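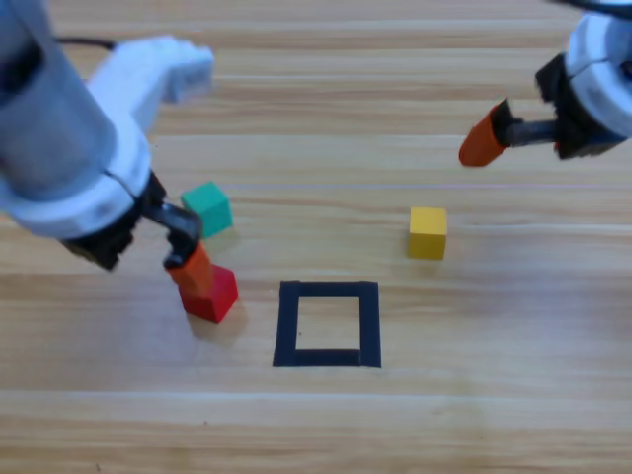
**Figure 3.1** Three wooden cubes, a square of black tape and a pair of arms. The left one has its orange fingertip against the red cube.

# Chapter 3: Can It Do the Dishes Yet?

My neighbor Nesrin Aydoğan asks me the same thing every time we meet on the stairs. She knows what I teach, and she wants to know when she can buy something that will clear the table, wash up and put the plates away. I've been giving her the same answer for years (not yet, sorry!), and she's been giving me the same look.

This chapter is my attempt at a longer answer. I'll warn you now that we're going to spend a lot of it on toy blocks, and we won't get to an actual sink until Section 3.4. If you came for the laundry, that's Chapter 5, and it's a sad chapter.

So why blocks? Think about what you do when you put away a stack of bowls. You find a bowl, you get hold of it without knocking over the one beside it, you carry it somewhere, you set it down so it stays put, and then you do it again on top of the one you just placed. Take away the cupboard, the soap and the cat, and you have a stacking job. A cube is about the kindest object you could hand to a machine. It has flat sides and it doesn't bend. If an arm can't manage cubes, I don't want it near my grandmother's teapot.

Even so, there's plenty to go wrong. Look at Figure 3.1 again and notice how close the green cube is to the red one. A person would slip a finger in between without thinking about it. An arm has to work out where its own fingers will end up, and those fingers are wider than you'd like. Push a bit too far and you've moved the neighbor. Now the plan you made two seconds ago is for a table that no longer exists.

Then there's the square. My colleague Njoroge Okoth likes to tell his students that tape is the cheapest teacher in the building. It gives the job a place to finish. "Put the blocks in the square" is something you can check with your own eyes, and you can argue over a block that sits on the line. "Tidy the kitchen" is much harder to check, as anyone who has shared an apartment knows. 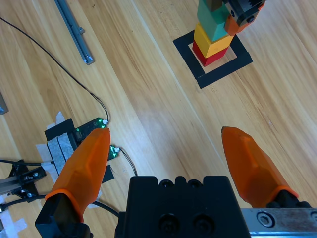

Stacking is where small mistakes start to add up. If the bottom block is a little crooked, the next one inherits the problem, and whoever places the top one gets to deal with all of it. Letting go is its own headache. You'd think opening the fingers would be the easy part, but a fingertip that drags on one side can pull a block along with it. I've watched people at a workshop in Zurberg hold their breath over this, grown adults with mortgages.

Shop floors have an easier time of it, and I want you to keep that in mind as you read. In a packing plant the boxes arrive the same way up, at the same spot, all shift long. Someone has paid good money to make the world boring. Your kitchen was arranged by whoever emptied the dishwasher last.

Before you read Section 3.1, try this at home:

1. Stack a few blocks, or sugar cubes if that's what you have, using two wooden spoons in place of your fingers.
2. Do it again with one eye closed.
3. Write down every mistake you made and what you did to fix it.

Keep that list. When I gave this exercise to a class of some 80 students last September, the fixes were far more interesting than the mistakes. People nudged, steadied, backed off and tried from the other side, mostly without noticing they'd done it. We'll use your list in Section 3.2, where we talk about recovery, so leave room in the margin.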